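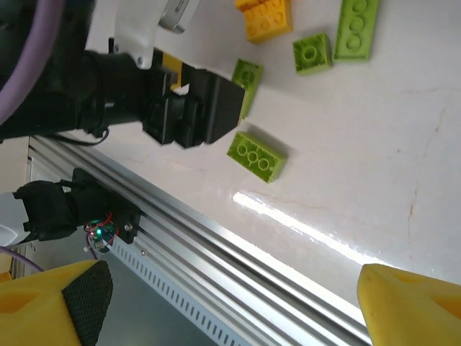

父がグルヴィエの見学会に行くと言い出したのは、母の一周忌が済んで間もないころだった。新聞の折り込みに入っていた案内を、父は食卓の醤油差しの下に挟んで何日も置いていた。申込みは葉書でも電話でもできたが、父は電話が嫌いなので葉書を書き、同伴者の欄に私の名前を入れた。私には書いたあとで知らせた。工場は川を渡った先にあり、バスだと乗り換えがいる。それで私が車を出した。父はスキナティンの検査場に29年いた人で、瓶の蓋を見る仕事をしていた。機械の見学などしたいと思わないだろうと私は考えていたが、父は実演の部屋に入ると、台のすぐ前まで行って立ち止まった。黒い爪の先に黄緑のブロックがあり、腕には紫色の太いケーブルが巻きついていた。父はまずケーブルを見た。それから首を伸ばして、銀色のレールのほうを見た。

「擦れるな、あれは」と父は言った。

「何が」

「線だ。曲がるところが同じなら、同じところが擦れる」

係の人が聞いていて、こちらに寄ってきた。名札にKuo-hua Shihとあり、その下に小さく「シー」と仮名が振ってあった。私たちより少し若い、と書きかけたが、父よりはずっと若く、私とは同じくらいの人だった。シーさんは、ケーブルは消耗品として扱っていて、点検表にも載せてあると答えた。日本語は丁寧で、語尾だけ少し上がった。

「点検は誰がやる」

「私と、もう一人です」

「毎朝か」

「動かす日の朝は、毎回です」

父はうなずいた。それ以上は訊かなかった。

実演は午後3時からで、まだ時間があった。私たちは廊下に出て、壁に貼られた年表を読んだ。グルヴィエの前はベルムデスという名前の会社で、もとは製缶をやっていたらしい。父はベルムデスの名を覚えていた。蓋の寸法が合わなくて、一度だけ向こうの担当者がスキナティンまで来たことがあるという。その人は菓子折りを持ってきたが、検査場には持ち込めず、守衛室に置いたまま誰も取りに行かなかった。父はその話を年表の前で最後まで話し、菓子は羊羹だったと付け足した。

2階の休憩所で茶を飲んだ。自動販売機の紙コップで、父は砂糖なしのボタンを押したのに甘いと言った。私が飲んでみると、たしかに少し甘かった。窓から駐車場が見え、私の車の隣に園児を乗せるような小さなバスが停まっていた。父は上着の内ポケットから案内の紙を出し、裏の地図を広げて、来た道とは別の道で帰れるかどうかを調べていた。

「こっちだと墓の前を通る」

「寄るの」

「寄らなくてもいい。通るだけだ」

私は花を買う店があったかどうかを考えた。父は地図を畳み、折り目が前と違ってしまったので、もう一度広げて畳み直した。

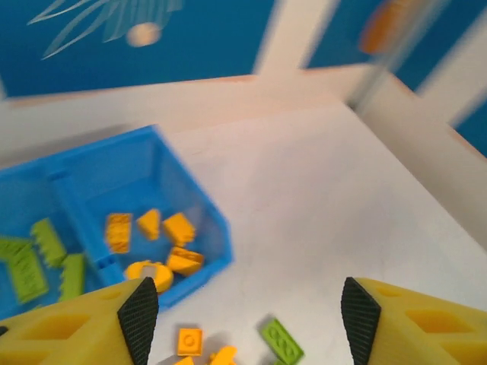 最終更新:9月

3時になる少し前に部屋に戻ると、人が増えていた。前のほうは子供に譲ることになっていて、父と私は二列目に立った。シーさんがマイクを持ち、緑のものは左の仕切りへ、黄色いものは右の仕切りへ入れます、と説明した。仕切りのある青い箱が台の上に出ていた。動かしているソフトウェアはストゥルテヴィクスといい、この工場で作ったものだそうだ。由来を訊いた子供がいて、シーさんは、前の課長がつけたので知りませんと答えた。

腕が動き出した。思ったより遅かった。黄色い指が開いて下り、閉じて、少し迷うように止まり、また開いた。子供の一人が「落とした」と言った。落としてはいなかった。つかみ方を変えただけで、二度目には持ち上がった。ブロックには屋根のように斜めになったものや、縁がぎざぎざしたものが混じっていて、そういうのは手間がかかるようだった。

父は腕を組んで見ていた。検査場で父がどんな顔をしていたのか、私は知らない。小学校のときに職場見学の作文を書く宿題があって、私は母の勤めていた郵便局に行った。父のところは衛生の決まりが厳しく、子供は入れないと聞かされていた。ずっとあとになって、申請すれば入れたらしいと母から聞いた。父は申請の紙を出し忘れたのだと母は言ったが、父に確かめたことはない。

「蓋はな」と父が小声で言った。「見るんじゃなくて、音なんだ」

「音?」

「ベルトの上で隣と当たる。歪んだのは音が低い。目で探すと間に合わん」

前にいた母親らしい人が振り返ったので、父は黙った。 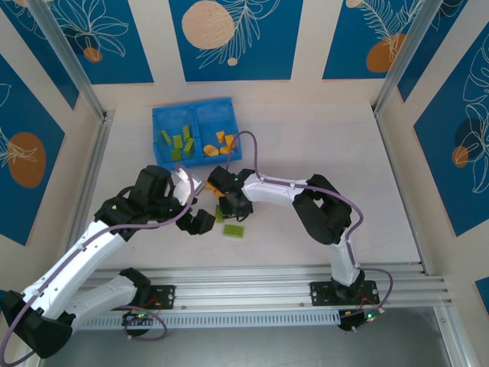
腕は二本とも台の真ん中へ伸びていて、私は互いにぶつからないのかと思った。同じことを後ろの男の人が質問した。シーさんは、ぶつかりそうになると片方が待ちます、と言った。どちらが待つのかと男の人が重ねて訊いた。

「あとから来たほうです。同時のときは、左が待ちます」

「なぜ左なんですか」

「決めておかないと、両方が待ってしまうので」

男の人は手帳に何か書いた。父が私の袖を引き、昔、検査場にも同じ決まりがあったと言った。不良を見つけて手を出すとき、向かいの人と手が重なることがある。そのときは窓側が引く。父は窓側だった。向かいには三宅という人がいて、父が辞める前の年まで、その人が先に取った。

「損じゃないの」

「損も得もない。取れば箱に入れるだけだ」

実演は予定より早く終わった。子供は希望すればブロックを台に置かせてもらえることになり、列ができた。シーさんが列の最後まで来て、大人の方もどうぞと言った。父は断ると思ったが、黙って並んだ。私は並ばずに壁のそばで待った。壁の青い板には葉や花の線画が描いてあって、橙色の丸もあった。医院の待合室にありそうな絵だった。

父の番になった。父は黄色いのを手に取り、裏返してから、台の端で爪の先を使って軽く弾いた。それを耳の近くでもう一度やった。シーさんは何も言わずに待っていた。父はブロックを置き、手を引っ込めて、ズボンの脇で指を拭いた。腕が下りてきて取るまで、父はその場を動かなかった。

「どうでしたか」とシーさんが訊いた。

「これは音がせんな」

「樹脂ですから」

「うん」

出口で感想の用紙を渡された。設問は3つあり、最後が自由記入だった。父は立ったまま、下駄箱の上で書いた。のぞくと、自由記入の欄に「ケーブルの曲がる所、月に一度は外して裏を見ること」とあった。私は用紙を出さずに鞄に入れた。

帰りは父の言った道を通った。墓地の手前に花屋があり、店先に菊と、名前のわからない紫の花が出ていた。私が速度を落とすと、父は財布を出して中を見た。駐車場は砂利で、石の上をタイヤが転がる音がした。父は窓を下げ、止めるまでその音を聞いていた。それから、右の前の空気が少し足りないと言った。

花を買い、墓に寄って、家に着いたときには暗くなっていた。次の朝、私はガソリンスタンドでタイヤを見てもらった。右の前だけ、少し低かった。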